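Plara 581 general-purpose cleaning cloth, blue

Supplied by Laing
Range: Plara wiping and drying cloths
Order code: 581
Colour: blue
Pack: 16 cloths
Minimum order: 3 packs

Description

The Plara 581 is a reusable cloth for wiping down worktops, benches, trolleys and cupboard fronts. It is used damp for general cleaning and dry for dusting and final polishing. The fabric is a knitted polyester and polyamide blend with a short looped pile on both faces, so either side may be used. The edges are overlocked in matching thread.

The cloth is supplied unfolded in the pack, with a paper band round every 4 cloths. It is not sterile and is not intended for use on open food. For glass and mirrors the flat-woven Skuris cloth is the better choice, as the pile of the 581 can leave faint streaks on large panes.

Handling and folding

For flat surfaces, fold the cloth in half and then in half again. This gives a pad that fits under the hand and can be turned as each face becomes soiled. Wipe in overlapping straight strokes, working from the far edge of the table towards the near one. Turn to a clean face before starting a new surface.

A bunched cloth is adequate for spills. It takes up liquid quickly but makes uneven contact with the table, so the area should be gone over again with a folded cloth.
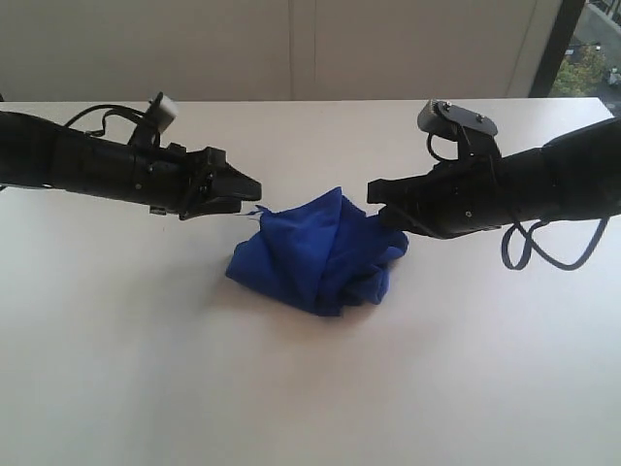 Used cloths should be opened out before they go into the wash bag. Cloths washed in a tight bundle keep soil in the inner folds and take longer to dry. Pick the cloth up by one corner, shake it once over a bin and drop it in loose. Wet cloths should not be left heaped on a worktop overnight.

Loose threads at the edge may be trimmed with scissors. Do not pull them. A pulled thread can open the overlocking along the whole side. A few loose fibres are normal on new cloths and most come away in the first wash.

Washing

Wash before first use. Machine wash with a mild liquid detergent, separately from cotton. Cotton lint lodges in the pile and is then left behind on surfaces. Do not use fabric conditioner or chlorine bleach. Conditioner coats the fibres and reduces absorbency; a cloth treated by mistake can usually be recovered with two washes in plain detergent. Line dry or tumble dry on the low setting. Do not iron.

Some blue dye may be released in the first wash. Keep new cloths apart from white items until the rinse water runs clear. Do not leave a new wet cloth standing on unsealed or porous white surfaces.

Colour coding

Blue is the stock colour for general areas. The same cloth is available to order in green, yellow and red for sites that keep kitchens and washrooms apart. Mixed colour packs are not offered. Customers with their own coding scheme should state it when ordering, and the band will be printed to suit.

Storage

Keep in the original pack in a dry cupboard, away from direct sunlight. Blue cloths stored on open shelving by a window fade along the exposed fold. Fading does not affect absorbency.

Replacement

Withdraw a cloth when the pile has flattened over most of one face, when the edge has opened, or when it no longer takes up water without being pressed. Worn cloths may be kept for workshop use but should be marked at one corner so that they do not return to the clean stock.

Related items

Skuris glass cloth, flat woven, pale grey
Rekine wash bag, mesh, with drawcord
Rekine wall dispenser, holds one pack of 581

Ordering

Orders are placed through the Laing trade desk. Ilse Pfeiffer handles new accounts and sample requests. Dougal Urquhart handles repeat orders, colour changes and returns. One sample cloth per site is sent free of charge. Opened packs cannot be returned unless faulty; please quote the batch number printed on the band.

Page revised 30 June 2021. The washing instructions replace those on the December leaflet.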